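Courses > Robot Handling > Handout 3: Comparing grippers

December – Willen teaching lab

Last week's reading claimed that a gripper is only as good as its controller. Hold on to that thought while you mark 300 simulated grasps.

Each group runs the Vosel and Calvo controllers on the same cluttered worktop, with the same parallel gripper. Leave the physics settings alone. They are wrong, but they are wrong for everyone. 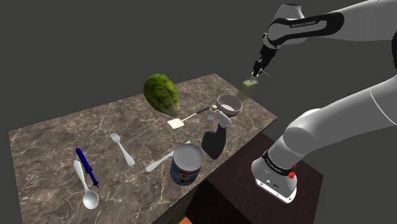
Simulated worktop, two views
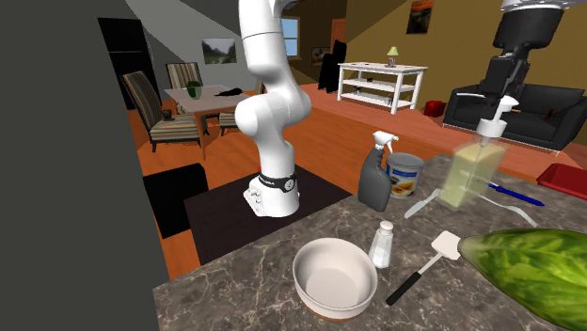 Score a grasp as held, slipped or missed. "Nearly" goes under missed, however much you liked it. Cutlery is the usual trouble: a fork lying flat gives two fingers very little to close on, and both controllers will approach it with great confidence.

Furnton's old baseline held 245 out of 300. Beat it if you can – and if you beat it by a mile, check your script before telling your friends.

Hand in the score sheet, both logs and 3 failures you can explain. "Bad luck" counts as an explanation once.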